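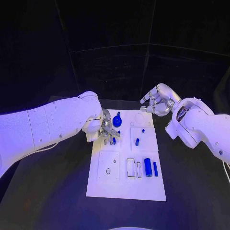
Fig. 1. The peg board with both arms over it, gripper on the left and hand on the right.

Week 4 notes: Two arms, one board
Robotics Project Studio, Wanelum campus
Notes by Harish Negi, updated 16 August 2026

Hi all. These are the notes from the lecture plus the bits I rushed through when the clock got away from me (sorry, I got carried away on grippers again). Read them before your lab slot, and bring your logbook, because Madhu Katiyar is marking them as she walks around this time.

Why we use the board
Everyone asks for something more exciting than pegs. I get it! But a peg and a hole will show up every sloppy bit of your program. If your calibration is out by a couple of millimetres you can still wave at a crowd or push a box across a table, and you'd never know. Try to put a cylinder in a snug round hole and you'll know straight away.

The blue parts come in different sizes, and the plates have slots as well as round holes. Slots are sneaky. A round peg doesn't care how it's turned about its own axis, so you have one less thing to get right. Anything going into a rectangular slot has to be turned the right way too, and that's where most groups lost marks last year.

Gripper or hand?
You've got a metal gripper on the left arm and a humanoid hand on the right, and I want you to make a proper choice about which one does which job. Don't just pick the hand because it looks cool (it does look cool).

The gripper is the easier one to think about. Few joints, and you can work out where the fingertips will be on the back of an envelope. I'd start with it for small upright pegs. Come in from above, go slowly for the last little bit, close, then check you've got the thing before you lift.

The hand gives you more ways to hold a part and a lot more ways to get it wrong. Start with a plain thumb and finger pinch. Save it as a named pose, something your lab partner will understand, please, not "pose_final_new2". Once the pinch is reliable you can play with wrapping the fingers around the thicker cylinder.

A part that's lying down is a different problem from one that's standing up. You can pick it up sideways and turn the wrist, or tip it upright first. Both are fine. Deepak Dubey's group did the tipping version last year and their write-up is in the Beyene folder, worth a look for the diagrams alone.

Sharing the space
The arms can reach the same patch of board, so plan who goes where. The simplest thing is a turn-taking rule: one arm works, the other waits at a hover point well above the parts. It's slow, but it's very easy to debug. If you want both moving at once, draw your zones on paper first and show me or Madhu before you run it. Keep an eye on the cables when you choose your wait poses, too. A big swing of the wrist can drag one further than you'd think.

Run everything at 15 per cent speed until it's been through cleanly 6 times in a row. One person stays on the stop button the whole time, and that person isn't also typing.

What to do in the lab
You have 45 minutes on the rig. Get your starting layout written down first, then teach the approach points, then do the grasp. Leave the insertion until the grasp works every time. If you knock a part over, stop, stand it back up where your layout says it goes, and log it. I don't take marks off for knocked parts, but I do for ones you leave out of the log.

What to hand in
A page or two on which end you used for each part and why, your log, and your saved poses. It's out of 40. The biggest chunk goes to the explanation, so a group with a failed insertion and a clear account of it can still do very well.

Digby Pryor has the booking sheet for the rig. If your group can't make any of the slots left, email him before the end of August and he'll sort something out.

Next lecture is force sensing, so have a skim of the Kindell chapter if you get a chance.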